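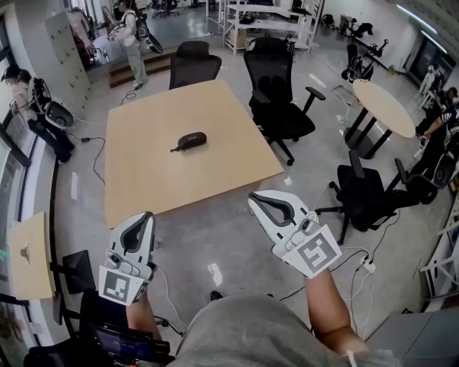 Ticket: Stop orders on Skakard filling at prices the chart never shows

Status: Open, second level
Product: Skakard desktop terminal, demo and live accounts
Opened by: Kadri Krūmiņa
Assigned to: Kęstutis Kļaviņa
Opened: November 21, 2020

Original report (Kadri)

I trade a small live account through Likau using the Skakard terminal. Since the October update, my stop orders on EUR/USD have been filled at prices that don't appear anywhere on my one-minute chart. The worst one was a sell stop that closed 6 pips below the lowest point of the candle it happened in. I have the account statement and the exported chart data and they don't agree with each other.

Before anyone sends me the page on slippage, I've read it. I know a stop becomes a market order when it triggers and can fill somewhere worse. What I don't accept is a fill at a price your own price history says didn't exist. Either the chart is wrong or the fill is wrong. Please tell me which.

Reply 1 (first level)

Thank you for contacting support. Slippage is a normal part of currency trading, especially around news releases. Please check your internet connection, restart the terminal and clear the chart cache. If you use a wireless connection, we suggest a cable.

Reply 2 (Kadri)

My stop sits on the server. Your own help pages say so. I could unplug my computer and the stop should still work, so I don't see what a cable has to do with the price I get. Still, I did everything on the list:

Restarted the terminal. Same candle, same low.
Cleared the chart cache and downloaded the history again. Same candle, same low.
Used a cable. No change.
Logged in from a laptop that had never had Skakard on it. Same candle, same low.

There was no news release either. I checked two calendars and both were blank for that hour. Can this go to someone who will look at the order log?

Reply 3 (Kęstutis)

Hello Kadri, I've taken this over from first level. I agree that the cable was not a useful suggestion.

First thing to rule out: the chart draws the bid price by default. A sell stop that closes a long position also fills on the bid, so for that order the chart and the fill should be talking about the same thing. A buy stop fills on the ask, which the chart does not draw unless you switch it on. Could you tell me which of your bad fills were sells and which were buys? To show the ask, open Chart Properties, go to the Display tab, and tick Show Ask Line. It only draws the current ask, so it won't help with old candles.

Please also send the order numbers and tell me the time zone set in your terminal. The statement uses server time and the chart can be set to local time.

Reply 4 (Kadri)

Order numbers are in the attached text file. Two of the fills I complained about were buys, and I'll admit those could be the spread. Take them off the list. The others were all sells closing longs.

Time zone: both are on server time. I changed the chart to match before I exported it, and I went through the candles on either side in case I was off by a minute. None of them reach my fill price.

I'd also like to know why every one of these is worse for me. If this was bad data I would expect at least one fill to go my way.

Reply 5 (Kęstutis)

Fair question, and I don't have the answer yet. Here is what I have so far.

The server order log shows your sell stop triggered at the right level. From there it went to Min, the bridge Likau uses to pass orders to its price providers. Min sent it out and got a fill back. The fill price in your statement is the one Min received. So the statement matches the log.

The chart is a different story. Candles in Skakard are built from a separate feed called Koven. From the October update on, Koven thins the ticks before they reach the chart server. If prices come in too fast, some are skipped. A very short drop could be left out of the candle and still be a real price on the order side.

I'm not closing the ticket on that. It explains how the two could differ. It doesn't prove that the price was there when your order was filled.

Reply 6 (Kadri)

Thanks for a straight reply, but "could be left out" is doing a lot of work in that message. It would also explain any fill at any price, which is very handy for Likau. Is there an unthinned tick record for that minute, or not?

I ran a test in the meantime. I put a pending sell stop on the demo account at the same level as one on the live account, smallest size on both – same pair, same minute. The demo filled right at my level. The live one filled 2 pips lower. I know demo fills are simulated and maybe that means nothing. I'm writing it down anyway.

Reply 7 (Kęstutis)

The demo result doesn't tell us much, you're right about that. Demo orders never go through Min, and the simulator fills stops at the requested price unless there is a gap.

Yes, there is a raw tick record. It is kept for 30 days on the bridge and then deleted, so I have asked for your minutes to be saved today. Two of your older orders are already outside that window and I can't get those back. I can't release the full file to you, since it holds other clients' order data, but I can send the quotes for EUR/USD with everything else removed.

I have also asked Likau to confirm the delay between trigger and fill on each order. The log shows 1000 ms on the worst one. To me that looks like a timeout value and I want to know where it came from. A normal order on this bridge shouldn't take anything like a full second.

Workaround until then: if the exact price matters more to you than getting out, use a stop-limit order in place of a plain stop. Be careful with it. If the market jumps past your limit you stay in the trade with no protection.

Reply 8 (Kadri)

I won't be using the workaround. A stop that might not stop anything is worse than a bad fill.

Please send the quotes as a plain text file, with milliseconds, and the timeout answer in writing from Likau. I'll keep my size at the minimum on live until I've seen both. Do not mark this as solved.

Internal note (Kęstutis)

Tick extract requested, waiting on the bridge team. Likau has been asked about the 1000 ms value, no reply so far. Chart thinning is missing from the October release notes and needs a separate ticket. Keep open.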